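« Les Greniers de Custura », un premier roman précédé de sa rumeur 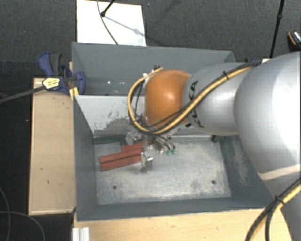
Une rentrée sous bandeau rouge

Le livre n'est pas encore sur les tables que les adjectifs y sont déjà. « Bouleversant », « nécessaire », « la révélation de l'automne » : le bandeau des Greniers de Custura, premier roman de Rizwan Ghumman, annoncé pour septembre aux éditions Gurkero, ne laisse guère de place au doute. Le lecteur curieux de savoir qui a prononcé ces mots devra chercher. Deux des trois citations sont attribuées à « un libraire », la dernière ne l'est à personne.

L'éditeur parle d'un « phénomène international ». Le dossier de presse mentionne des droits cédés dans 11 pays, sans en donner la liste. Interrogée, la maison nous a confirmé quatre contrats signés et évoque pour le reste des « discussions très avancées ». On a connu des phénomènes plus pressés.

Reste l'histoire, qui vaut mieux que son emballage. Ulska, petite ville de garnison, dans les années cinquante. Une jeune archiviste est chargée de trier les registres de la famille Bakalis, propriétaire des anciens greniers à blé, avant leur transfert à la capitale. Elle découvre que des pages manquent pour l'hiver de la disette, et que son propre père figure parmi les signataires des bons de sortie. Faut-il parler ? À qui ? Le roman tient presque tout entier dans cette hésitation, et ses meilleures pages sont celles où il ne se passe rien : la jeune femme recopie des colonnes de chiffres, un supérieur entre, regarde par-dessus son épaule, ressort.

Malheureusement, Ghumman ne fait pas toujours confiance à cette sécheresse. Au milieu du livre surgit un lieutenant amoureux dont on devine le sort dès sa première cigarette, puis une liasse de lettres retrouvée sous un plancher, procédé que l'on croyait réservé aux téléfilms du dimanche soir. La fin, que la quatrième de couverture qualifie de « lumineuse », est surtout expédiée. En 15 pages, tout le monde s'est expliqué, et presque tout le monde a pardonné.

La question de la vérité historique mérite aussi qu'on s'y arrête. Gurkero vend le texte comme « inspiré de faits réels » et insiste sur les 2 908 fiches que l'auteur aurait consultées pour l'écrire. Aucune source n'est citée en fin de volume, pas même un fonds d'archives. Un roman n'est pas tenu de produire ses preuves, bien sûr. Mais quand l'argument de vente repose sur elles, une page de références n'aurait pas coûté bien cher.

Gurkero annonce une tournée en librairie dès la parution et une adaptation audiovisuelle « à l'étude », formule qui n'engage pas grand monde. L'auteur, lui, n'a pas souhaité répondre à nos questions avant la sortie. Son éditrice nous assure qu'il travaille déjà à une suite, ce que le dernier chapitre ne laissait ni prévoir ni vraiment espérer.

Les Greniers de Custura, de Rizwan Ghumman, éditions Gurkero. En librairie en septembre.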